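Open day at Prarnora: cloth, cake and a queue for the kettle

Got there late, car park full, missed the welcome speech. Anneliese Hollmann waved me in past the sign-in desk anyway and we did most of the interview standing up, between groups of visitors, with her looking over my shoulder the whole time to see who was leaning on what.

Prarnora does automation for people who handle cloth. Laundries, linen hire, a couple of uniform firms. The unit is on the Dondville road, behind the tile place. Once a year they open the doors. 6 July 2022 was this year's, and by the sheet at the door 90 people had signed in before lunch.

Hollmann runs the demonstrations. She used to run a hotel laundry, 14 years of it, and she has opinions on towels.

"People come in and they want to see it fold a shirt," she says. "Everyone wants the shirt. I tell them, picking the thing up is the job. Folding's the easy bit, once you know where your corners are. We spend most of our week on picking up."

Why so hard? She pulls a tea towel off the rail and drops it on the bench. Picks it up. Drops it again.

"Look, different shape. Every time. A box is a box, you know where the sides are. That's never going to land the same way twice, and the machine has to look at it fresh."

A school group comes through at this point so we stop. Somebody asks if it does ironing. It does not do ironing.

Kieran Ó Dubhghaill takes over while she sorts them out. He does the gripping side, meaning the fingers, how hard they close, when they let go. Quiet, talks to his shoes a bit, then you get him on to fabric and he's off.

"Polycotton's lovely. Polycotton does what you want. Fleece, you get too much in one go. Silk we don't talk about." He laughs. "We've had a customer ask for silk. We said come back in November."

He says the usual mistake with a new starter is closing too hard. They think a firm hold is a safe hold. Then you get marks on the cloth, and a linen hire firm will send marked cloth straight back to you. So he has them start weak and work up, and write it all in the book. An actual book, red cover, hung on a string. I asked to see it and there's 488 entries since they started it, his writing mostly, some of it not readable even to him.
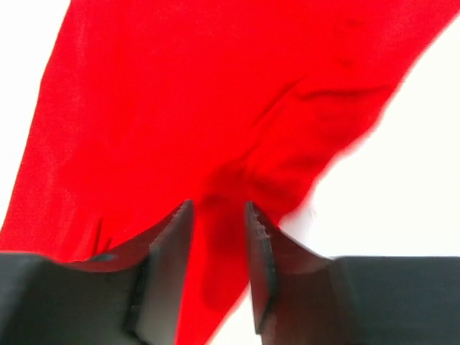

Does a cloth have to be laid out flat before a robot can pick it up?

Most of the time it can be left in a heap, so long as the camera can find a fold or a raised bit to go for; laying it out flat can make things worse, as there's nothing sticking up to take hold of.

Ó Dubhghaill goes further than that. He'd ban flat. "You get a sheet that's been pressed and it's lying there dead flat on the table and the thing just scrabbles at it. Give me a mess any day."

Back to Hollmann, who has lost the school group to the cake table. I ask her what went wrong last year, as I'd heard something did. She pulls a face.

"Air con. It was blowing on the bench. We'd set everything up the night before with it off, then it's a warm day, somebody's kindly put it on, and every piece of cloth that got lifted went sailing off sideways. Two hours of that. In front of customers." This year there is tape over the switch and a note in capitals.

One of the customers who was there for it is Bimla Rana, from Tevari, the linen hire people. She came back this year, which she says with a look. Tevari has 2 of the Prarnora cells on trial at the sorting end, where the dirty stuff comes in. Not glamorous. That's where she wants them though.

"My staff don't mind folding. They chat, they've got the radio. It's the sorting they hate, putting your hands in a bag when you don't know what's in it. Forks. We get so many forks. So if the machine's slower than a person, fine, I'll take slower."

Is it slower? "Oh yes." She thinks about it. "It doesn't go for lunch. But yes."

She wants better on heavy things. Wet bath sheets are the trouble, the grip holds the bit it's got and the rest drags. She has told them this more than once and told them again in front of me. Hollmann nodded and wrote it on her hand.

What about jobs, I asked, since you have to. Rana says she's had the same vacancies open for ages and would be glad of anyone. Teresa Ó Conaill, who works the sorting line for her and had come along for the day out, was a bit less sure. "They say that now, don't they. I like Bimla, I believe her. I'd want to see it in writing." Then she went and had a go on the visitor bench, where you drive the arm yourself with a handset, and was on it so long a queue built up behind her. She got a napkin into the basket on her fourth try and people clapped.

The visitor bench was the hit of the day. Tadhg Quinlan was minding it, he's the newest one there, came from Tavares where he fitted conveyor belts. His advice to everybody was the same. Go slow, come straight down, close, wait, then lift. "It's the wait," he said. "They close and yank. Give it a second."

I closed and yanked. Got nothing. Second go I waited, and up it came, well half of it.

Next open day is the same time next year, they think, if the lease gets sorted. Ring ahead for groups. Parking is on the verge oppposite once the front's full, and mind the ditch.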